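## Shared Charging Table Opens at the Wiltden Building

Members and tenants of the Wiltden building now have the use of a shared charging table in the ground-floor reading room. It replaces the informal arrangement along the corridor, where phones were left on windowsills and the cords crossed the walkway. The house office received 74 written comments on that arrangement during the spring survey, most of them asking for a fixed place indoors with switched outlets.

The table is wooden and stands against the wall, out of the path to the Rurnlow Room. It is open to all card holders during building hours. There is no charge for its use, and no booking is required.

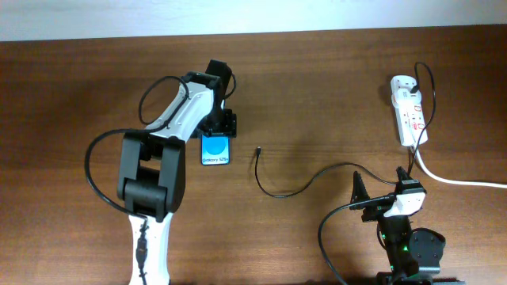 *A Galaxy S25 at the charging table, ground-floor reading room.*

Members are asked to observe the following:

- Bring your own cable and plug. The office no longer lends them.
- Limit charging to 90 minutes when others are waiting.
- Keep drinks on the side shelf.
- Do not leave a phone overnight. Any device found at closing is taken to the front desk, labeled with the date, and held until claimed.

Please place phones with the screen facing up, well back from the edge of the table. A phone lying face down is easily taken for someone else's, and the desk has had to sort out several mix-ups of this kind. Members with similar models may wish to add a name sticker to the case.

The second matter concerns power. The strip at the table is of the type with individual switches, and members should turn on only the switch beside the outlet they are using. When you unplug, turn that switch off again. Please do not plug one strip into another, and do not move the strip to the floor.
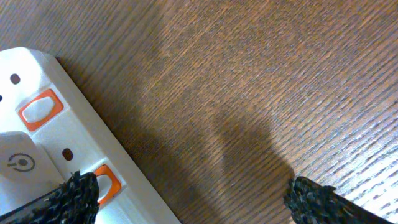
Laptop chargers may be used at the table, although phones have priority before noon. Space heaters, kettles and fans are not permitted on any strip in the building. This rule has been in the house handbook for many years and applies equally to the Polák Wing, where the older wiring will remain in service until the work planned for October is finished.

The cost of fitting out the table came to $974, including the electrical inspection, and was met from the Flolter Fund for common rooms. A small balance remains in the fund. Suggestions for its use may be left at the front desk or sent to the house office in writing. Requests already received include a reading lamp for the corner seat and a clock that can be seen from the table.

A second table is under consideration for the upper landing – the outlets there are adequate, but the landing must first be measured to confirm that a clear passage can be kept. A decision will be announced in a later issue.

Faults at the charging table, including a loose outlet or a switch that sticks, should be reported to the front desk in person or by calling extension 2. The desk is staffed until 6 p.m., except on Friday, when it closes at 4 p.m.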